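# The Last Corner Shops of Gallagher Street

The delivery truck for Surum Foods pulls up at 5:40 in the morning, and Mwanahawa Mollel is already on the sidewalk with the side door propped open. She has run the grocery at the low end of Gallagher Street for nineteen years. Before her it was a hardware store, and the key-cutting counter is still there under the lottery stand because it was bolted down too well to move.

Gallagher Street had eleven independent food shops when she signed her first lease. It has four now. The others became a nail salon, a phone repair place, two apartments with blinds in the old display windows, and a dental office that takes up the space of three stores. The street is busier than it used to be, and rents have gone up with it.

Small grocers have been closing in towns like this one for a long time, and the usual explanation is the big-box store out by the highway. Owners tell it differently. Most of them say they learned to live with the big store years ago. People did their large shop there once a week and came to the corner for whatever ran out. What hurt was the second wave, when dollar stores opened within walking distance and sold the same milk, bread and soda with a longer lease and a lower price.

"I don't lose the Saturday shopper, I never had her," Mollel says. "I lose the man who wants a soda and a bag of something on his way home. He was paying my electric bill."

The electric bill is the number she knows best. Her two coolers and the chest freezer cost $1,257 to run in July, and that was after she replaced the door seals herself. Rent is $3,639 a month. She pays one full-time worker and one student who comes in after class. When those are covered she orders stock, and what she orders decides whether the next month works.

Buying is the hard part of the trade. A chain buys by the truckload and gets a price to match. A shop like Mollel's buys from a wholesaler in case lots, and the wholesaler has minimums. Surum wants an order of $1,125 before it will send the truck for free. Below that there is a delivery charge that eats the profit on anything cheap. For a few years four of the Gallagher Street shops placed one order together under the name Bameck, which came from a sign left behind in somebody's basement. They split the cases on the floor of the largest store and settled up in cash.

Bameck fell apart when two of its members retired in the same spring. The remaining two tried to keep it going, but they sold nearly the same things and did not both need 24 jars of anything. Mollel still has the ledger. The handwriting changes depending on who had the pen that week, and there is a long argument in the margins over a case of broken eggs.

What replaced it was specialization. The shop across from hers turned to fresh fish. The one by the bus stop became mostly coffee and sandwiches, with a single aisle of groceries at the back. Mollel started asking customers what they drove to the city for and wrote the answers on the backs of receipts. She got lentils, rice in large sacks, mustard oil, frozen flatbread, a certain kind of pickle, cassava flour, and snacks that people remembered from home or from a parent's kitchen.

She gave those requests one bay of shelving to begin with. Within a year they had taken over a wall. The dry goods keep well, which matters in a shop that cannot afford to throw food away, and the customers come from farther off. Some drive forty minutes and buy enough for a month. They also pick up eggs and onions while they are there, and those are the sales she used to lose.
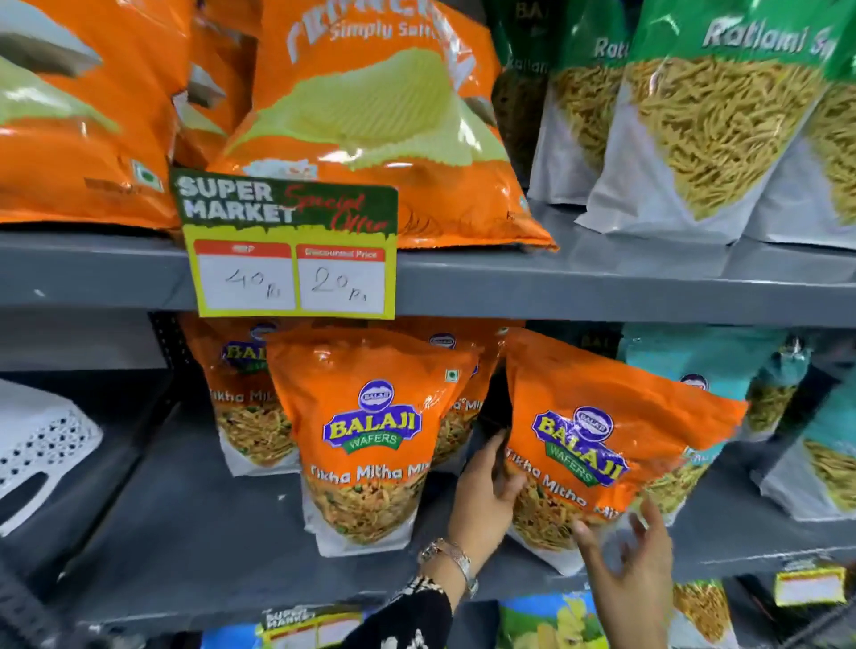 The new stock brought its own problems. Importers' catalogs run long, and a line can vanish between one order and the next. Femness, a distributor she used for two years, listed more than 2,000 products and on a good week could supply half of what she asked for. She learned to order early for holidays and to keep back a few cases in the stockroom for regulars who would be upset to find none. She also learned to read expiration dates on the truck, before signing.

The town has a small grant for storefront repairs, and she used it last year on the front window and a new awning. It does not cover equipment or inventory. She would have liked it to go toward a cooler. The fish shop applied for the same grant and was turned down over the size of its sign, and is applying again.

Her lease has two years left. The landlord has been fair with her, she says, but he is in his eighties and his children live in another state. She has asked about buying the building and has not had an answer. In the meantime she has priced a used walk-in cooler from a restaurant that closed in June, and has measured the back room to see if it would fit. It would, if the key-cutting counter came out.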